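Mendden Zip Hoodie and Pullover – white, unlined

Back in stock in white. Gray again in September, maybe.

Midweight cotton, brushed inside. Hood is cut deep, sits flat at the back. Flat drawstring, same white as the body. Rib cuffs that stay put when you push the sleeves up.

Sizes XS to XXL. Runs a bit long in the arm – size down if your between two. Garba fit is the roomy one, Kulik fit is narrower thru the shoulder. Same fabric, same price.

Wash at 30, inside out. No bleach, no softener. Tie the cord before it goes in or you will be fishing it out of the hood with a safety pin. Hang dry. Tumble on low if you must, expect some shrinkage in the first 2 washes.

Spare cords sold in packs of 5, see Accessories. Returns within the month, unworn, tags on. Orders in before noon ship same day.

Hooded top, white:

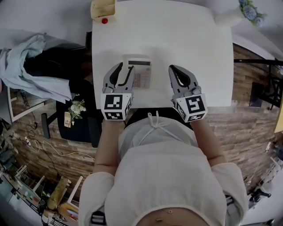 Jurgita Ramanauskas writes that hers went a little stiff after the first wash and softened up again once she quit using so much detergent. She wears the Kulik fit and would like a longer body on it.

Longer body is on the list. No date yet. Email us for bulk orders, teh form is down.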